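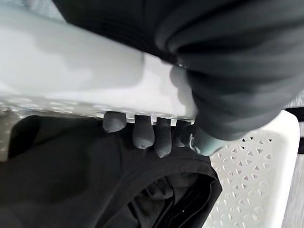
Gudrun Kramer objects to the word "cleaning." In her view a seed plant sorts, and a grower who expects it to repair a poor lot will be disappointed by the germination test. We have kept the word on the sign because it is what people search for, but the rest of this page follows her usage where possible.

# About Sustar

Sustar is a seed conditioning company on Weidemann Road in Clonda. We receive bin-run wheat, barley, oats and field peas from area growers, remove material that should not be planted, and return the seed in bulk or in totes. Seed treatment is applied on request. We do not buy or sell grain.

## What the plant does

Each lot is sampled at the receiving pit before any of it is moved. The sample is checked for moisture, test weight, splits and weed seed. Lots above the moisture limit for the crop are held until the owner decides whether to dry them or take them home.

From the pit, seed passes over an air-screen machine, which removes chaff, dust and anything much larger or smaller than the crop. An indent cylinder then separates by length. This step takes out broken kernels and most wild oat seed from wheat. The last machine is a gravity table, which separates by weight. The plant has two of these, and field peas are always run on the second to limit mixing with cereals.

Screens are changed between crops and often between varieties. A full cleanout of legs, pits and spouts takes most of a morning, so lots of the same variety are scheduled together.
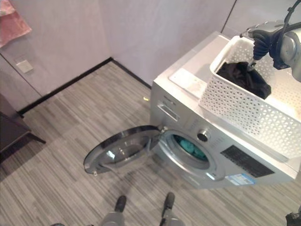 Treated seed leaves by a separate spout and never returns to the bulk bins. The treater is calibrated by weight at the start of each run and again when the product is changed. Application rates are printed on the load ticket.

## Records

Every lot is entered in Traseo, our own tracking system. A Traseo record holds the owner, crop, variety, field name if given, incoming weight, clean weight, screenings weight, treatment, and the bin or tote numbers used. Last season the system recorded 508 lots. The largest was winter wheat for planting on 2,324 acres under one owner.

Owners can request a copy of their records at any time. Records are not shared with seed companies, lenders or neighbors unless the owner signs a release. For protected varieties, the owner must show that the seed may legally be saved before the lot is accepted. 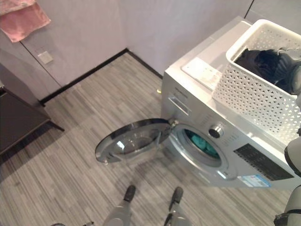 One grower wrote in March that the screenings weight on his ticket was higher than he liked, and asked why the gravity table had been set so hard on barley that looked fine going in. The reply was that his sample had shown a high share of thin kernels. We now call the owner before the final setting whenever the sample points to a heavy cut. He can accept a lighter cut and more thin seed in the drill.

Screenings belong to the owner. They may be hauled home for feed if the lot is untreated, or left with us for a disposal charge.

## Scheduling and delivery

- Winter wheat is booked from early July. Spring cereals are booked from January.
- Bring seed in a swept truck or wagon. Corn and soybeans left in the corners are hard to remove from peas.
- Call ahead for loads with live insects. They cannot be dumped in the pit.
- Totes are filled to the owner's stated weight and tagged with the lot number. 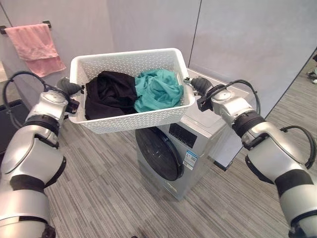 Bulk seed can be held for 4 days after conditioning at no charge. After that, storage is billed by the bin. Treated bulk seed is not stored and must be picked up on the day it is run.

Germination tests are sent to an outside lab. The owner pays the lab fee, and the result is added to the Traseo record when it arrives.

Rates and booking forms are available at the scale house.

Page revised Sunday, July 2, 2023.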